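Notebook entry, 23rd February
Finishes section, bench 8

Second coat of the Brastero oil was applied to the 11 ash test strips. The strips were left on the rack for 44 hours after the first coat, as agreed with S. Spanos. Sheen is even on all strips except two from the Kutitz delivery, where the grain remains raised — these will be sanded again and recoated.

Sample 202 shows a slight yellow cast beside the untreated piece. C. Economou is asked to compare it with the Marchand reference card before the rack is cleared. Next full review of the oils is set for June. 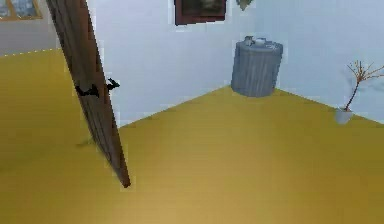
Rendering: reddish-brown wood door with black lever handles.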